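23 January 2019
Pratport workshop, round table and the clip business

Started late, the heating man was in. Two things on the list: get the round table sorted and decide which clips we're keeping.

Table first. It rocks. Not a lot, but put your elbow on the side towards the shelves and you feel it go, and anything you've lined up on top shuffles a bit. I went round all the feet with a bit of folded card and found the guilty one (the one nearest the shelving when the table's in its usual spot, I've put pencil on the underside so we can find it again). Card is in there for now. Proper felt pad wanted, there should be a packet left from the Pemetti order in July but I couldn't find it in either of the places it ought to be. If you've had it, own up!

I do like a round table for this sort of thing though. You can come at it from anywhere and there's no fighting over the long side. The one annoyance is that round-ish things get put near the edge and then sleeves catch them. The spray bottle has gone over twice this week - once with me, once with Yichen Yu, who was very gracious about it. Suggestion: bottle lives in the middle when anyone's working, and goes back on the shelf at the end. I've said this before. I'm writing it down this time.

Spray mix, for whoever tops it up next: water and a small squirt of washing-up liquid. Go easy on the soap, last time it left streaks you could see from the door and I had to go over the whole top again with plain water. Wipe with the grain, not in circles.

Clips. I tipped the Nalovar tin out and went through the lot. 60 in there according to the lid, 23 that I'd trust. The rest either have a lever that flops about or the jaws don't meet square, and they leave a dent at one corner of the paper. Bad ones are in an envelope marked BAD in case Tang wants them for something, otherwise they go in the metal bin at the end of the month. The big silver ones are by far the best, stiff but they hold. My thumbs are less keen. Trick is to press near the very end of the lever, you need much less push.

Tried them on the folded drawings as well. One big clip holds the thick bundle fine on the short side. On the long side it fans out and you want two.

Shelves still a state. I got as far as moving a few boxes so the bottles could stand together and then lost heart. Next time: one shelf only, top to bottom of that shelf, and stop. Any tool that's been there since July without being touched goes in the crate by the door and people can claim it.

To get: felt pads, another tin with a lid that shuts, cloths (the yellow ones shed).
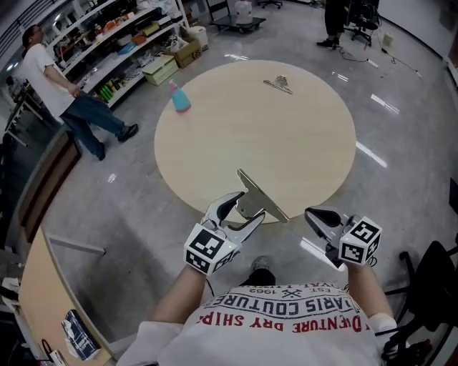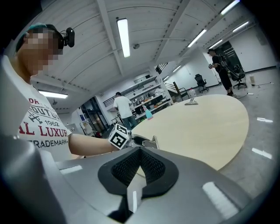 Round table, and the pink-topped bottle near the edge again, both times. Big silver clips in the first one.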